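Support > Hardware > End Effectors > Simulation
Home | Tickets | Knowledge base | Downloads | My account

Ticket 438: Fingers of right hand sit too close to objects in sim after switch to Nava controller
Status: Open
Product: Cisden hand, simulated pair
Tags: hands, controller, contact, camera view
3 followers | 7 comments

Submitted by: Skorkordale test bench

We are comparing two controllers for the Cisden hands before we decide which one goes on the real bench. The old one is Pudine. The new one is Nava. Same arms, same hand model, same table layout, same head camera. The only thing we meant to change was the controller.

With Pudine the index finger stops short of the pad when we send it the "point" pose. With Nava it goes all the way to the edge of the pad and stays there. No error is logged. The contact flag stays at 0 the whole time, so the controller thinks the finger is in free space.

Steps:
1. Load the table with tray, bowl and pad.
2. Send the right hand to the point pose.
3. Hold and read the contact flag.
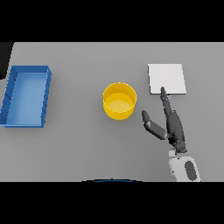
Reading time: 3 min

The head camera view during the hold has the fingertip at the lower edge of the white pad. The other fingers are curled the way they should be, and the thumb is out to the left, clear of the yellow bowl. So the hand shape is fine. It is the reach that is off.

Things we checked on our side:

- Hand model file. Identical for both controllers, compared byte for byte.
- Table height. Not changed.
- Camera. We moved it and moved it back. The finger goes to the same place either way, so we don't think it is a viewing problem.
- Control rate. Nava was running at 100 Hz, same as Pudine. Dropping it to 33 Hz made the motion rougher but the end position did not change.

Comment 1 (support)
Thanks for the clear steps. Please check the tool offset in the Nava profile. Pudine measures the offset from the wrist ring. Nava measures from the palm. If the old number was copied over, the hand will reach too far by the distance between the two.

Comment 2 (Skorkordale test bench)
The number was copied over. Changed it to the palm value and ran the point pose again. The finger now stops short of the pad, same as with Pudine. The contact flag is still 0, which is correct this time.

We would still like to know why the flag did not change when the finger was at the pad. Leaving the ticket open for that.

Comment 3 (support)
Is contact reporting turned on for the pad? In some table files only the items meant to be picked up report contact. Fixed items are skipped to save time.

Comment 4 (Skorkordale test bench)
The pad was set to fixed in our file. Turned reporting on for the pad, put the old offset back for one run, and the flag went to 1 at the pad edge. Put the new offset back after that. That explains the flag.

There is a second problem and it may belong in its own ticket. With both arms active, the right hand comes down lower over the bowl under Nava than it does under Pudine. The offset fix is in for this run. The left hand over the tray looks normal to us in both. 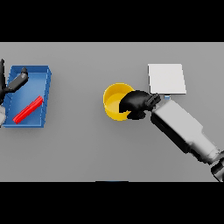 Both arms active, red bar in tray, right hand at the bowl.

The left-most finger pad of the right hand is curled over the inner wall of the bowl. Under Pudine the pads stay above the rim until the close command is sent. We had not sent close on this run.

From this camera the hand covers most of the right half of the bowl, so we can't tell what the pads on the far side are doing. We can add a side camera if that helps.

Comment 5 (support)
We can keep it in this ticket. Two questions:

Did you change the offset for both hands or just the right one?

Is "pre-shape" on in the Nava profile? It is on by default. It starts bending the fingers during the approach -- before close is sent -- and the pads end up lower than you would expect. Pudine has no such setting.

Comment 6 (Skorkordale test bench)
Offset was changed for both. Pre-shape is on. We did not know it was there.

Turned it off for the right hand only. The pads now stay above the rim until close. The approach is a little slower at the end, and we would like to keep the speed if we can. Is there a way to leave pre-shape on for the bar in the tray and off for the bowl?

Comment 7 (support)
It can be set per pose but not per object. Make two approach poses, one for the bar and one for the bowl, and set pre-shape in each. Please add the side camera before the next bowl run and attach that view here, with the Nava profile you used.

Was this ticket helpful? Yes (2) | No (0)
Share | Print | Follow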